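We got back from Gurnalton late last night and I already want to go again. Two families, one rented house, and the best kitchen table I have ever eaten pancakes at. I promised a few of you I would write it up before the details got fuzzy, so here goes!

The house is on the hill side of town, at 109 on a road that doubles back on itself so sharply that we drove past it three times. It sleeps eight if two of the eight are small. The listing said "partial lake view" and I expected a blue sliver between trees, but the upstairs porch looks straight down the water to the ferry dock. I drank my coffee out there every morning in a coat and a blanket. April is still chilly up there, so pack for it.

We paid $121 a night, which split between the families felt like getting away with something. The summer rate is a lot higher. If your kids aren't in school yet, go in spring. The owner, Fumiko Honda, answered every message within minutes and left us a handwritten page of places to eat, including the noodle counter at Fujimoto, where we ended up going twice. Get the one with the soft egg. Get two!

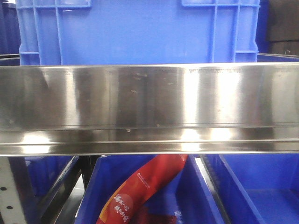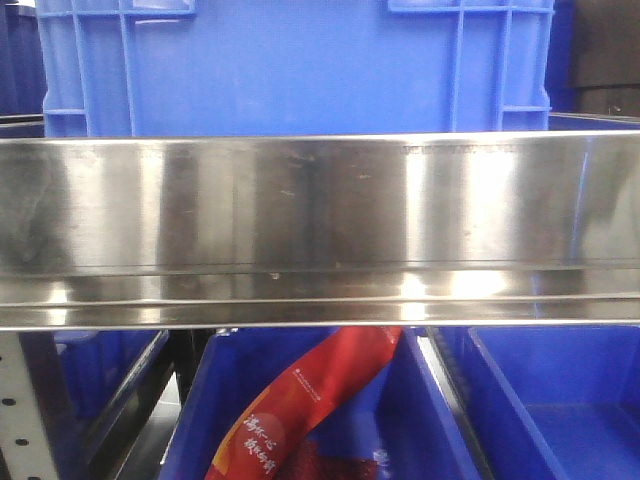
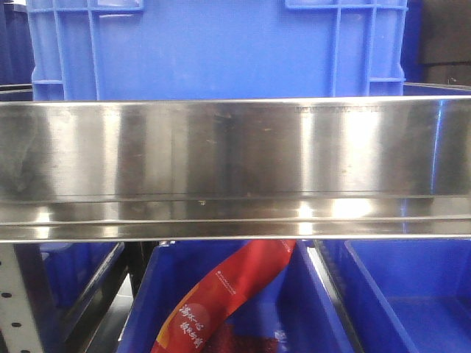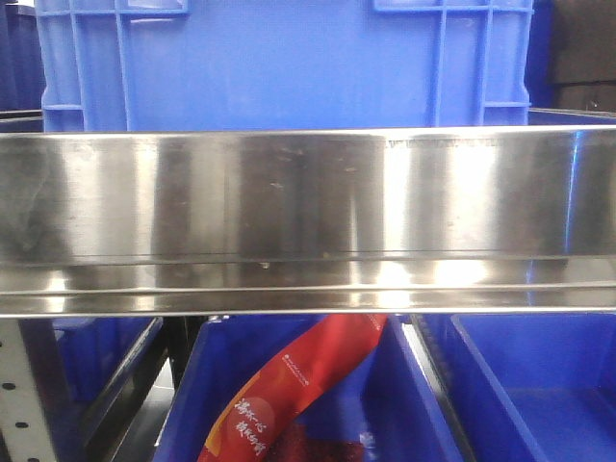
Blue plastic and stainless steel.

The walk everyone talks about is the Donar loop, and it deserves the talk. You start behind the old school, climb through pines for a while, and come out on a bare shoulder of rock with the whole town laid out under you. My youngest did it on her own legs, with one long stop for crackers. The second half is steeper than the first, so go clockwise if anybody in your group has bad knees — going the other way, you'd be coming down the worst of it.

Toshio Sekiguchi wrote to me after my last rental post to say I never mention beds. Fair enough! The big bedroom has a very firm queen, the back room has twins that squeak, and the bunks are fine for anyone under twelve. Pillows are on the flat side and I'd bring my own next time. Hot water held up through four showers in a row. There's a washer but no dryer, just a line out back and a rack in the hall closet.

Parking is one car in the drive and one on the street. The 22 bus stops at the bottom of the hill and goes right to the ferry, so we left both cars alone for most of the week.

On the rainy day we took the ferry across to Flekura, mostly for the ride. It's a tiny place with a bakery, a bookshop, and a long wet beach. The kids found a rope swing and that was the afternoon gone. Last boat back is earlier than you'd think, so check the board at the dock when you get off.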